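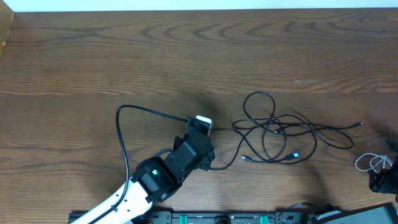

Keeping a Gaming Desk and Controllers in Good Order

Most controllers and keyboards that get thrown out could have gone on for a good while longer with a bit of cleaning. The jobs below need nothing special. Do the weekly ones weekly and leave the rest until something feels wrong.

What to keep in the drawer

A microfibre cloth, or two if you can spare them
Cotton buds, the tight paper-stemmed kind
Wooden cocktail sticks
Isopropyl alcohol, 70 per cent or stronger
A soft paintbrush or an old make-up brush
A small Phillips screwdriver
An egg box or ice cube tray for screws

Kitchen spray and furniture polish should stay out of it. Polish leaves a film on plastic that picks up dust, and some kitchen sprays turn rubber thumb grips tacky.

Controllers, weekly

Switch the controller off and unplug it. Wipe the grips with a cloth that has been dampened and wrung out hard. Run a dry cocktail stick along the seam where the two halves of the shell meet, then wipe again. The seam fills up with skin and crumbs faster than you would think, and once it is packed solid the triggers start to catch on it.

For the face buttons, dip a cotton bud in alcohol, squeeze it out against the rim of the bottle and go round each button while pressing it down and letting it up. Leave it for 20 minutes before you play.

Sticky buttons

If a button still hangs after cleaning round it, the drink or grease is underneath and the shell has to come off. Look up the screw positions for your model first, as there is often one hidden under a label or in the battery bay. On my Janssen pad there are 11 screws and two of them are shorter than the rest. Put them in the egg box in the order they came out.

Lift out the rubber membrane and wash it in warm water with one drop of washing-up liquid. Rinse, pat dry and leave it overnight on a sheet of kitchen roll. Do not put it on a radiator. The buttons can go in the same water. The circuit board gets alcohol on a cotton bud and nothing else.

Stick drift

Try the cheap fixes first. Recalibrate in the console or PC settings. If that does nothing, hold the controller upside down, put one drop of alcohol at the base of the stick, and roll the stick in full circles 40 times in each direction. Wait until it is fully dry and recalibrate again. This works on dirt. It will not help a worn sensor, and if the drift is back within a few days the stick module needs replacing – a soldering job on most pads.

In the meantime you can widen the dead zone in the game's own options. Go up 2 points at a time and stop as soon as the camera stays still. Too wide and aiming feels like steering a barge, particularly with bows and sniper rifles.

Keyboards

Unplug it, turn it over and tap the back with the flat of your hand. Then brush between the rows from the top down. Take a photo before pulling any keycaps, including the ones you are sure you know. Wash the caps in a bowl of warm soapy water, and lay them upside down on a towel until the next day. Water sits inside the stem and will drip into the switch if you rush it.

Leave the space bar and the Enter key on if they have wire stabilisers and you have not done it before. The clips on my old Ultel board were brittle and I broke one getting the bar back in.

Mice and mats

Scrape the rim of the mouse feet with a cocktail stick. If the mouse drags after that, it is nearly always the mat. Cloth mats can be washed in the bath with cool water and a little shampoo, rubbed with the palm and rinsed until the water runs clear. Roll the mat in a towel, press, then dry it flat. Hung over a door it will dry with a ridge. Hard mats only want a wipe.

Wrist rests with a fabric cover can be done with the same cloth and shampoo, but do not soak the foam.

Cables

Wrap cables in loose loops and fasten with a hook-and-loop strip. Winding them tightly round the pad is what breaks them at the plug end. Label both ends if you have more than one charger – masking tape and a biro will do. The Stirnik charging dock I use has the same plug as the router and I have switched off the wrong one in the middle of a raid.

Vents

Shut the console down fully first. Vacuum the outside vents with the brush attachment on low. If you use canned air, keep it upright and use short bursts.

Drinks

Keep the cup on a different surface, lower than the desk. A small stool is fine. If something does go over a keyboard, unplug it straight away, tip it face down on a towel and leave it alone for two days before you test it. I did that with a Tarnumon board after half a mug of tea and only lost the F9 key.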